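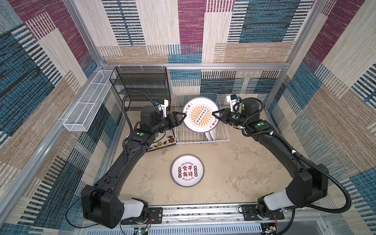 Subject: Re: Printed plates and wire racks, follow-up
From: Divya Murthy
Date: 12/8/20

Replying to the list as two people wrote to me separately with the same question. The earlier message is quoted in part, with my comments underneath each passage.

> We have a mixed lot of white plates with printed decoration, some with
> the pattern in the centre only and some with lettering on the rim as
> well. They are washed daily and stood on edge in a coated wire rack.
> Several now show dull patches near the rim. Is the rack to blame, or
> the washing?

Probably both, but look at the rack first. A plate standing on edge touches the wire in two places: the foot of the plate, where it meets the floor of the rack, and a point on the face or the back, where it leans on the divider. If the plates always go in facing the same way, the same part of the print meets the wire each time. Rim lettering is worse off than a central pattern for this reason. A sunburst in the middle of a plate sits well clear of most dividers. Characters running along the rim do not.

Check the coating on the dividers with a fingernail. On the older Tastel rack I use at home the white coating had split at the top of the bends and the bare wire left grey lines. These came off with a paste of bicarbonate of soda, so they were metal marks and the glaze was sound. If your patches do not shift, the print itself is wearing.

> Is the decoration under the glaze or on top of it? The supplier
> (Lirmont) could not tell us.

Tilt the plate under a lamp and look along the surface. If the shine runs unbroken across the edge of the colour, it is likely to be under the glaze. If the colour looks flatter than the white around it, or you can feel a step with a fingertip, it is on top. Orange and red are the ones to test. 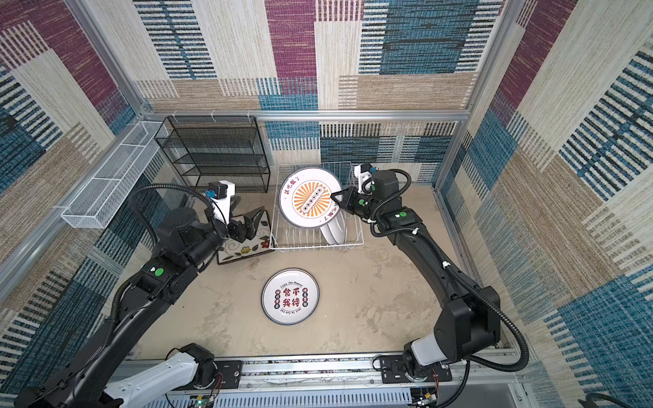

Do the same for each design in the lot, as plates bought together were not necessarily decorated by the same method. A plate with a sunburst and one with large characters and small English text may look like a pair on the shelf and wear quite differently. Fine lettering such as "Enjoy The Moment" is a useful test area – thin strokes break up before broad shapes do.

> Should we stop stacking them flat as well?

Stacking flat is fine if they are dry and you lift them off. Sliding is what does the damage, as the unglazed foot ring of one plate is dragged across the face of the next. Kozłowski's old note in the archive (no. 173, from July) suggests a sheet of kitchen paper between plates. I tried it for five weeks and went back to stacking without, but I only keep nine plates and am careful with them.

A painted tray is a separate matter. Do not put it in the rack or leave it to soak. Wipe the surface with a damp cloth and dry the edge straight away.

> We were thinking of replacing the rack with the Indeo one.

I have not used it. Measure the gap between dividers before ordering and compare it with the depth of your deepest plate. If the gap is too narrow the rims will rub against the next wire when a plate is lifted out. Allow 2 mm of clearance if you can.

Could whoever has the dimensions of the Indeo please post them here and not to me.

Divya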